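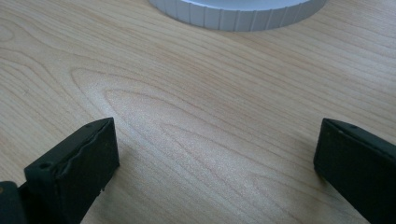 Parnton Open Day – Demonstration Area Inspection Checklist

Last updated: Friday, November 12, 2021

Completed before doors open. Items marked "Open" are to be closed by the duty supervisor and initialed on the paper copy.

1. Visitor line
Floor tape set 90 cm from the table on all visitor sides. – Pass
Comment: Tape lifting at the corner nearest the Stellum booth. Replaced.

2. Table
Level, stable, locked at all four feet. – Pass
Surface free of splinters and sharp edges. – Pass
Comment: Wipe down between groups. No drinks on the table at any time.

3. Hand-held gripper (Skukideo station)
Finger pads secure along the full length. – Pass, with comment
Comment: Padding on the left finger is slightly uneven, with a bulging seam and light scuffs. Acceptable for the demonstration. Check again at the midday break.
Fingers open and close without sticking. – Pass
Visitors under 12 use the tool only with a staff member beside them. – Briefed

4. Demonstration objects
Light, blunt and unbreakable. – Pass
Comment: The white ribbed round piece stays in the set. Glass items were withdrawn after the January visit and are not to be returned.

5. Bite station (fixed arm)
Emergency stop tested from both sides. – Pass
Guard panel closed and latched. – Open
Comment: Latch closes only when pushed firmly. The arm remains switched off until maintenance has signed.

6. Power and cables
Cables covered where they cross the walkway. – Pass
Extension leads tested and labeled. – Pass

7. Group size and exits
No more than 40 persons in the hall, 5 at each station. – Briefed
Both exits clear and signed. – Pass
Comment: Coat rack moved away from the east exit.

Result: Area released to visitors, except item 5.

Contact the Parnton Safety Office | Back to top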